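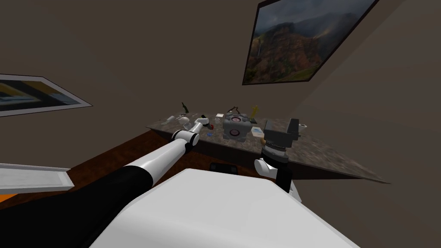

Ticket 196: Scheduled orders print twice, then a third time for luck
Product: Lostia 4 (kitchen ordering)
Opened by: Blažena Štefanec
Assigned to: Radek Šťastný
Status: Closed, grudgingly

Blažena Štefanec, 7:40 am
Every standing order printed twice overnight. The produce supplier has confirmed 50 crates of romaine. We serve soup.

Radek Šťastný, 8:15 am
Please restart the print service and tell me what the queue says.

Blažena Štefanec, 8:31 am
Restarted. It says "Ready" and then printed the orders again. I admire its confidence.
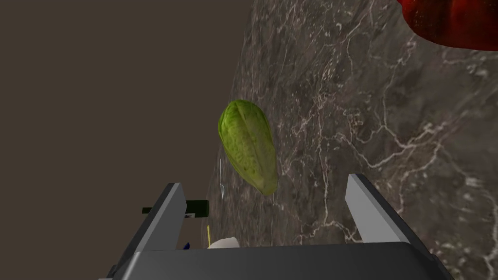

Radek Šťastný, 9:05 am
Leave the printer off for now - the orders stay in the queue, so nothing gets lost. Could you send the log from the Lostia folder? Last 1000 lines will do.

Blažena Štefanec, 9:22 am
Attached. Supplier called back and has kindly agreed to cancel half of a mistake.

Radek Šťastný, 10:48 am
Found it. There are two schedules with the same name, one created in April by user "cyang".

Cheuk-hei Yang, 11:02 am
Mine. I made a test schedule and was told it would expire. It has outlived the laptop I made it on.

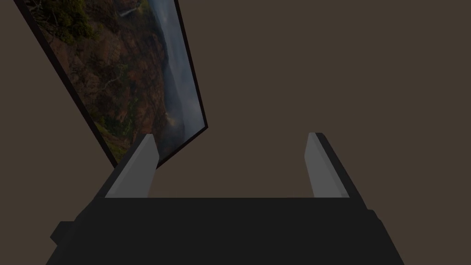

Radek Šťastný, 11:20 am
Deleted the test schedule and cleared the queue. The third copy came from the restart, so that one is my contribution. Printer can go back on.

Blažena Štefanec, 1:15 pm
One copy each. Leaving this open until tomorrow's run, as I have been hurt before.

Blažena Štefanec, 7:35 am
Single copies again. You may close it. Lunch is Caesar salad until further notice.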